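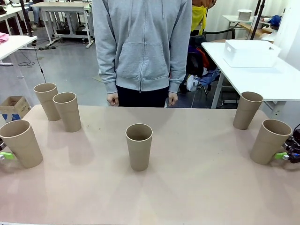 About us

Ridix tests robot grippers for people who are about to buy some. We mount them, run them, swap the fingertips, complain about the cable routing and write down what happened. Then we send you a report with a lot of tables in it and one page in everyday words, and we know which of the two gets read.

We started with a single arm and a loan we would prefer not to discuss. These days there are eight of us, and we have put over 700 combinations of gripper, fingertip, camera and controller through the same set of jobs. Some did very well. Some came with a beautiful brochure.

What we do

Most of our customers already have a short list when they call. They have seen the Wunar running at a trade show, a cousin in packaging swears by Stöcker, and somebody in purchasing has found a third option at half the price. We take all of them and give them the same objects, the same table and the same amount of sympathy.

A standard comparison takes 3 weeks. It covers grip on light and easily crushed items, two-handed work, recovery after a missed grasp, and how long it takes a reasonably patient person to change a fingertip. That last one was added in our second year and has ended more sales talks than all the others put together.

Paper cups remain our favorite test object. A steel block will forgive almost anything. A cup remembers every newton, and it costs next to nothing to replace, which our accounts department regards as the finest quality a test object can have.
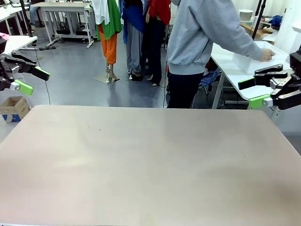 Two-arm station with green fingertip pads, table empty.

Who we are

Efua Baidoo founded the company after nine years of writing controller software for other people's arms and being blamed for other people's grippers. She still reads every report before it goes out and still takes out the adjectives. The rest of us are mechanics, programmers and one former piano tuner, who handles force calibration and is unbearable about it.

How we stay honest

We don't sell hardware and we don't take commission. Manufacturers may send us units, and they get them back in the condition you would expect. When Grakham asked to see its results ahead of the customer, we said no, and they were decent enough to send us a second unit anyway. It did better.

Visits

You are welcome to come and watch your own comparison being run. Mornings are best. We close for two weeks in July – the arms don't mind, but the building has no air conditioning. Ring the bell marked 363 and give it a minute.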